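## Before you buy the arms, buy the table

The sticker price is the part everyone budgets for. We set aside 2000 for "extras" on the workshop's two-armed machine, and Jyoti Shukla had spent most of it by Friday – none of it on anything that moves.

Tips, in the order we learned them:

- **Get a boring table.** Big, flat, pale, no lip at the front. Measure how far the arms reach before you order, and leave room for the elbows.
- **Budget for cable.** Then budget again. Ties, sleeves and a floor cover came to 114, and I still step over things.
- **Price the spare fingers now.** Ask for a quote on a set of 16 while the salesman still likes you.

Cloth is where the planning gets silly. A folded towel is a fair test for a person and a cruel one for a gripper, so start with old denim, which is stiff, free and already ruined.

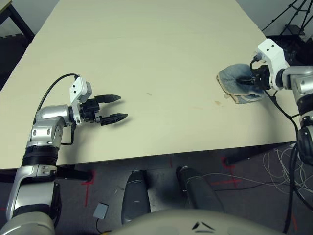 Cut it small, too. Halldóra Stougaard wanted to begin with whole shirts, and I'd put that off until the second quarter, or the second budget.

Red tape on the carpet costs next to nothing and saves arguing over where things go after the vacuum has been through. Buy two rolls – one will wander off to the kitchen.

Grumcombe offers a service plan at 54 a month. Read what it leaves out first. Ours left out fingers.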